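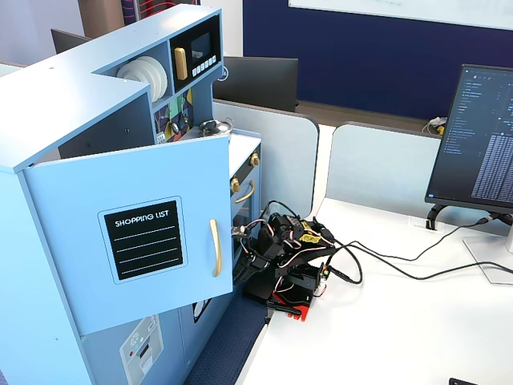 tenari-kitchen-grippers
Data card and notes, revised October 4, 2026

Summary

This set holds 805 short episodes of a small desk-mounted hobby-servo arm working on a toy play kitchen. It was recorded to compare two grippers, which we call the Drirnthorpe and the Owen after the drawings they came from. The Drirnthorpe is a parallel jaw. The Owen is a two-finger pinch with a curved inside face. Same arm, same controller board, same scripts for both.

We started because the Owen notes claimed it was plainly better on handles. We do not think our data shows that, and we are not sure it could. Read the section on problems before quoting any number from this file.

Tasks

pull_oven: hook or grasp the oven handle and bring the door down
turn_knob: rotate an oven knob by a quarter turn
close_cabinet: push the large cabinet door from open to shut
lift_lid: take the lid off the toy pot and set it on the counter

Each episode is one attempt at one task. There is no chaining. An episode ends when the operator presses the stop key or after 34 seconds, whichever comes first.

What is in an episode

joints.csv: time, commanded angle and reported angle for each servo
cam_front.mp4: fixed camera facing the kitchen
meta.json: task, gripper, operator code, outcome, free-text note

Reported angle is what the servo says about itself. We checked it against a printed protractor in April and stopped trusting it near the ends of travel. Treat it as a hint.

Outcome labels

success, partial, fail, void. The operator entered the label right after the attempt, knowing which gripper was on the arm. A second person relabeled a sample from video and disagreed with the first label in 58 episodes. Most of those were partial versus success on pull_oven, where the door moves but does not come all the way down. Both labels are kept, as outcome and outcome_2. We did not merge them and would ask you not to either.

Void means the attempt should not count: cable snag, controller dropout, kitchen shifted on the floor. Voids are more common with the Drirnthorpe. It was the first one recorded, when we were worse at routing cables, so please don't read that as a property of the gripper.

Comparison so far

pull_oven: the Owen has a higher success rate under the first label. Under the second label the gap mostly goes away.

turn_knob: both are bad. The round knobs are smooth and neither finger surface holds them for long. A strip of rubber tape helped more than swapping grippers did, and taped runs are flagged in meta.json so you can drop them.

close_cabinet: no difference worth reporting. It is a push. You could do it with a stick.

lift_lid: the Drirnthorpe did better, which the Owen notes do not mention. The curved fingers tend to tip the lid before they have it.

Known problems

1. Grippers were not alternated. All Drirnthorpe runs came first, then all Owen runs. Operators got better over that time and so did the scripts. This alone could explain the handle result.

2. The kitchen is light and sits on carpet. It creeps when pulled. We put it back against the desk between sessions by eye. Later sessions used tape marks on the desk edge.

3. The base plate was loosened and retightened at least twice. Arm zero is not the same across the set. There is a session field, but we have no measured offset to go with it.

4. Wrist servo temperature was not logged. Long sessions felt sluggish by the end. We can't say by how much.

5. Only 6 people operated the arm, and one of them did far more episodes than the rest. Split by operator before you believe anything.

6. Lighting is plain office lighting and changes during the day.

Uses we would defend

Testing a loader. Practicing labeling. Working out how many alternated trials a real comparison would need. Training a small policy for this exact kitchen, if you have the same one and patience.

Uses we would not

Ranking the two grippers. Saying anything about full-size kitchens. Saying anything about arms with better servos. We have seen toy results carried over to real ovens in slides before, and the handle forces are nowhere near each other.

Layout

data/drirnthorpe/
data/owen/
scripts/replay.py
scripts/split_by_operator.py
notes/protractor_check.txt

replay.py sends commanded angles to a connected arm with no collision check. Keep a hand on the power switch.

Planned

An alternated rerun of pull_oven and lift_lid with hidden gripper codes for whoever does the labeling. The Imwood controller has been suggested as a replacement for the current board. We would like to see the rerun first, on the old board, so only one thing changes.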